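**Ullinar Hakis – two-finger gripper for kitchen, pantry and packing work**

Page updated 4/21/24

Can a machine put away your groceries yet? Some of them, yes! We've been building grippers at Ullinar long enough to remember when the answer was a flat no, and the Hakis is the first one we've made that we'd let near an open pantry shelf. It is a parallel gripper with soft foam pads, meant for the small, floppy, awkward things that kitchens and back rooms are full of: pouches, sachets, dish towels, paper sacks, half-used bags with a clip on them.

This page covers what the Hakis is good at, where it still struggles, and what comes in the box. If you only want the numbers, skip down to the specifications.

**What it's for**

Most grippers are happiest with boxes. A box stays the same shape when you squeeze it, and it sits where you left it. Household stuff doesn't behave that way. A bag of rice is a different shape every time you pick it up, and a bag of potato chips is mostly air (and very easy to pop – we have popped a lot of chips).

The Hakis closes slowly over the last bit of its travel and stops when it feels resistance, so it can hold a pouch by the top seam without crushing what's inside. You set how firmly it holds with one dial in the software. There are presets for soft, medium and firm, and you can save your own.
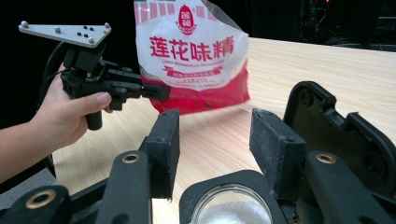 Bagged dry goods are still the best test we know for a kitchen gripper. They look simple, but the weight sits at the bottom and moves when the bag moves, the plastic slides against itself, and the top edge folds over just when you want to grab it. Even for a person holding a gripper by its pistol handle, a bag of Lotus Monosodium Glutamate pinched by its upper side just hangs there, a bit crumpled, with nothing under it but air and tabletop. A hand-held tool has a human wrist behind it to soak up that kind of motion. An arm has to do the same job with its own joints, and that's why we spent so much of the Hakis project on how it slows down at the end of a move. Put a swinging bag down too early and it lands on its side.

**Chores it can do now**

These are the jobs we're comfortable recommending, assuming a fixed arm, decent light and a clear work surface:

- Moving sealed pouches and bags from a counter to an open shelf or bin
- Sorting packets into trays by size
- Picking up folded dish towels and stacking them
- Loading small retail bags into a shipping carton
- Taking lightweight plastic containers out of a drying rack

In our own pantry run we gave it 261 bagged items, one after another, no breaks and no help from us. It got 91 percent of them onto the shelf on the first try. For bags full of loose, shifting stuff we were thrilled with that! The misses were nearly all thin bags lying flat, where the fingers couldn't get under an edge.

**Chores it can't do yet**

We'd like you to know this part before you order.

It can't open a bag. It will hold one side while something else pulls, but tearing a neat strip off the top is beyond it, and scissors are a whole other project. It can't pour with any accuracy either. Tipping flour or sugar into a bowl works if you don't mind how much goes in, and most cooks do mind.

Wet dishes are a no. The foam pads soak up water and lose their grip, and a wet plate is heavy enough to slide. We have a rubber pad in testing under the name Nella, and early results look promising, with a first batch planned for November. Please don't buy a Hakis today for dishwashing on the strength of that.

Cluttered drawers are hard, too. The fingers need room on both sides of whatever they're picking up, and a junk drawer doesn't give you any. Shop-floor users run into the same thing with deep bins of loose parts. Spread the parts out on a tray and it does fine.

**Looking after the pads**

Foam picks up everything. Lint, flour, cardboard dust, crumbs – a month of ordinary work will leave the pads looking gray, and that alone is no reason to change them. Wipe them with a barely damp cloth and let them dry before the next run. Change them when the surface gets shiny or starts to come away at the corners. They peel off, and new ones press on with no tools.

Yuto Yokoyama, who runs our test kitchen, keeps a strip of packing tape on the bench and dabs the pads with it at lunch. It works so well that we now put a lint roller in the box.

**Specifications**

| Item | Detail |
|---|---|
| Type | Two-finger parallel, electric |
| Weight with pads | 706 g |
| Pads | Foam, replaceable, sold in pairs |
| Grip presets | Soft, medium, firm, custom |
| Arm mount | Wu round flange (adapter for other arms sold separately) |
| Warranty | Two years, pads not included |

**In the box**

- Hakis gripper
- 10 pairs of foam pads
- Wu flange screws and hex key
- Power and data cable
- Lint roller
- Printed setup guide

**Questions we get a lot**

*Will it work on a mobile base?* Yes, though you'll want the base parked and still before each pick. Picking while rolling is something we've tried for fun and wouldn't put in a manual.

*Does it need a camera?* The gripper itself doesn't. Your arm will need some way of finding things, and the setup guide lists what we've tested.

*Is it safe for food?* Use it with packaged food only. The foam isn't made to touch anything you're going to eat.

*Can I send you a bag it won't pick up?* Please do! Put a note in with it saying which preset you used and how the bag was lying. We keep a shelf for these and go through it before every software update.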